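Subject: Re: [lustport-gardeners] Storing onions from the September lift

> We pulled ours last week and they are sitting in the shed in feed
> sacks. A few already feel soft at the neck. Is it worth curing
> them longer, or should we eat those first?

Eat the soft-necked ones first. They won't keep, and more curing won't change that. The rest should come out of the sacks today. Spread them one layer deep with the door open and leave them until the skins rustle. Ours took most of September.
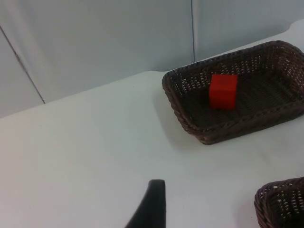 Skusa is the variety I would grow again for storage. I put in 400 sets on the Drader side and lifted 358 sound bulbs, and the losses were nearly all at the wet end of the row. Once they are cured, air from underneath matters more than anything. A low wicker basket with gaps in the weave, like the dark brown one on the white table, does well for the kitchen supply. For the main crop I use slatted trays, stacked with a brick between each. Joshi sells net bags that hold up to 85 bulbs, but the ones in the middle of mine went moldy by January, so I only half fill them now.

Don't store them next to the potatoes. Check every couple of weeks and take out anything that smells.

I have spare trays if you want to borrow a few. They are behind the water tank.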